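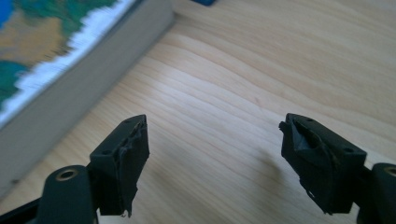 Tabletop (furniture)

A tabletop is the flat upper part of a table, the bit that gets used. Usually wood or something wood-like, also glass, stone, metal, plastic. Held up by legs, a central column or trestles. The word is used as well for small things meant to stand on a table (tabletop fan, tabletop oven) and for games played on one. See Other uses.

Contents
Construction
Shapes and sizes
Finishes
Care
Other uses

Construction

Oldest method is planks side by side, held by battens underneath. Works, but wood swells across the grain in damp weather and shrinks when the heating goes on, so a top fixed down too tightly will split or cup. Joiners get round this with slotted screw holes or small wooden buttons which let the top move a bit. Breadboard ends – a strip running across each end of the planks – keep things flat and hide the end grain.

Veneered tops came in for fine furniture first and cheap furniture much later. A thin sheet of real wood is glued to a core, often chipboard or plywood. The core hardly moves. Looks like solid timber from above, the edge usually gives it away. Maple, birch, oak and beech are all common for pale tops, walnut for dark ones.
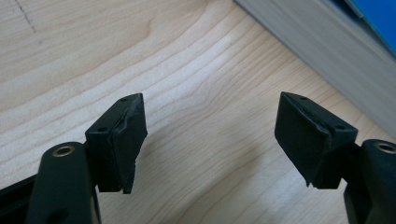 Samer Majali

Shapes and sizes

Rectangular is the most common, easy to push against a wall. Round tops seat people more evenly but waste room in corners. Oval somewhere between the two. A small square top for two people is often roughly 80 cm across, a thickness of 38 mm is thought heavy for a domestic table, most are a good deal thinner.

Extending tops come in several kinds:
Draw-leaf – leaves slide out from under the main top
Drop-leaf – hinged flaps, held up by a bracket or a swinging leg
Gateleg – as drop-leaf, but the leg is a whole frame
Butterfly – folding leaf stored inside the table

Finishes

Oil soaks in and is easy to patch, needs doing again every so often. Wax looks nice and does very litle against hot cups. Varnish and lacquer sit on top as a film, tougher, but a deep scratch generally means sanding the lot. Soap finish is an old Scandinavian habit, keeps pale wood pale. Gloss shows up every fingerprint, matt hides more.

Care

Wipe with a damp cloth and dry straight after. Mats under hot dishes. White rings are moisture trapped in the finish and often fade by themselves, black ones have gone into the wood and are harder to shift. Strong sun darkens some woods and bleaches others, so move the fruit bowl now and then or there will be a patch under it. Don't sand veneer unless you know how thick it is, its easy to go through.

Other uses

Tabletop games: board games, card games, wargames with model figures.
Tabletop photography: small objects shot on a table, mostly for selling.
Tabletop (landform): loose term for a flat-topped hill, see Mesa.

See also
Desk
Trestle table
Worktop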